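The Drawer at the End of the Bench

Most mornings at Skasemus begin with somebody opening a plastic drawer. It is the kind of little unit you might keep on a bathroom shelf, smoky brown with white handles, and it sits on a white table at the back of the workshop, where Precious Cele has spent the better part of October getting a machine to deal with it politely.

Cele looks after the cell the crew calls Dretum. She came to robots by way of sewing machine repair, and she still talks about tension and play the way her first boss did. When I asked what she does all day, she laughed and said she mostly tidies up after small errors (a mount that has crept a hair, a cable with an opinion about where it would like to hang) before they grow into big ones.

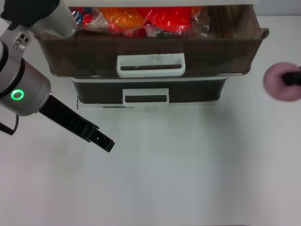 The top drawer open, with wrapped packets inside and the gripper low over the table.

Her routine starts at the wrist. She wipes down the gripper, looks over the screws, and follows the cable with her fingers to feel for stiff spots. Then she brings the arm down slowly toward the drawers, with her other hand near the stop button, and watches the tip of the gripper as closely as a person threading a needle. The working log has 86 entries in it now, and plenty of them say nothing more than "fine" in her round handwriting.

The fussy part is the handles. A person pulling a drawer feels it stick and eases off without giving it a thought - the wrist simply knows. The arm has to be taught where to meet the plastic, how hard to push, and when to quit. Cele spent 17 evenings on that one question, moving the target over by a whisker, running it again, and drinking a truly alarming amount of tea in between.

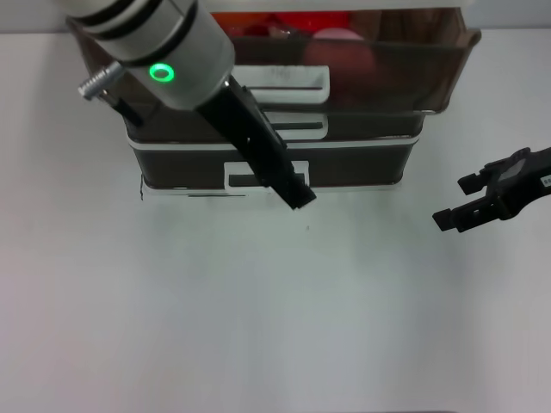 She was helped along by an older colleague at Modise, the parts shop across the parking lot, who lent her a box of shims and told her to stop changing two things at once. It was good advice and she took it, though not right away. For a week or so she had been adjusting the height of the table and the closing speed of the fingers on the same afternoon, and then wondering which of the two had made the difference. Now she changes one setting, writes it down, and lets the cell run through lunch before she touches anything else.

I had expected a good deal more computer work. There is some, of course, and she does it on a laptop balanced on a stool, but much of the job is done standing up, bent at the waist, with a flashlight and a rag.

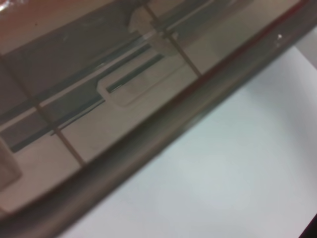
Reporting from the workshop floor
TRUKON MAGAZINE / FEATURES

By late afternoon the talk had turned to wear. Cele keeps a sheet taped inside the cabinet door with a row for every part she expects to replace, and beside the finger pads she has written 2000, the number of pulls she allows a set before it goes in the scrap bin. She admits she is on the cautious side. Her old boss would have run them until they squeaked!

Before she goes home she parks the arm well away from the drawers, checks the bolts on the base one more time, and leaves a note for whoever is in first. The one she wrote while I was putting on my coat asked them to look at the left cable clamp and, please, to buy more tea.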